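So I'd been the Janier delegation's note-taker for 12 years when the Tileron treaty talks finally came to Pomare. Five days in, and they were still fighting over one comma!

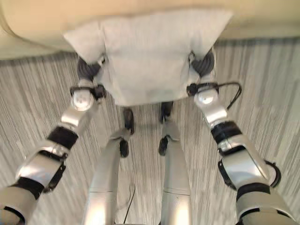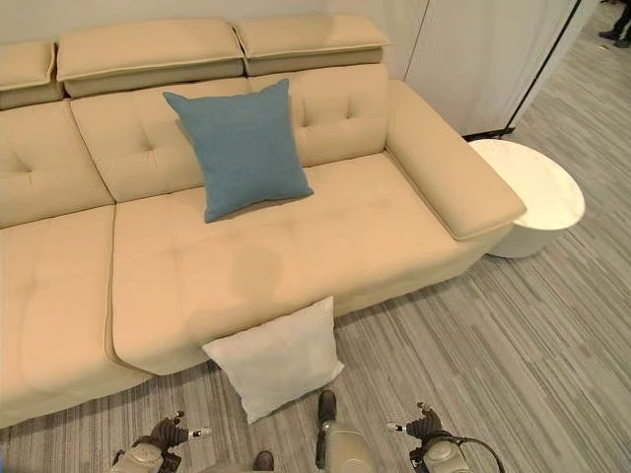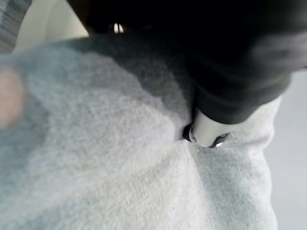 Soft furnishings, in pale colors.

At 4 in the morning our ambassador slid me a draft, all 2,865 words of it, and whispered, "Lose the comma." Me! I looked over at the Hindley people (half asleep, one of them snoring into his tie) and I crossed it out. Then their minister opened one eye, reached over and very politely handed me an eraser.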